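Home | Garden | Makes | Kitchen | About

Make a watering frame for your pots

I love this project! One afternoon, a few lengths of pipe, and your tomatoes get a slow drink while you're off doing something nicer. Mine has been running at Grondcombe since early June and I'm already planning another.

Start by measuring your row of pots, then add a hand's width at each end.

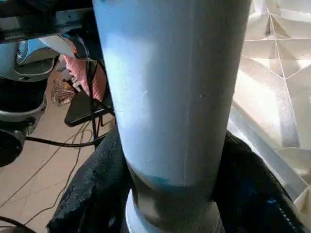 Cut the pipe with a fine saw and rub the ends smooth. Drill a small hole every 22 cm, all in one straight line, so the drips land where the roots are. Go slowly, as the bit loves to skate off a curve!

Push the corners together dry first and check it sits level.
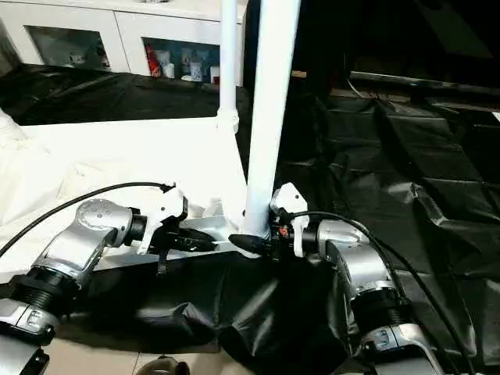

White tubing and a silver metal bar.

Happy with it? Glue up one joint at a time and leave it overnight. Fit the hose end, turn the tap on just a touch, and watch for holes that spit (a dab of tape sorts those).
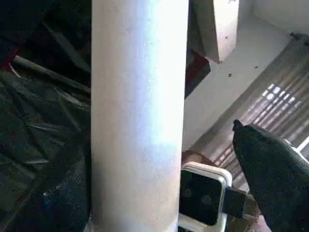 A tall white cylinder, standing upright.

In winter, drain it and store it under cover.

Related
Riseck raised beds, one year on
Compost from scratch
Mending a leaky tap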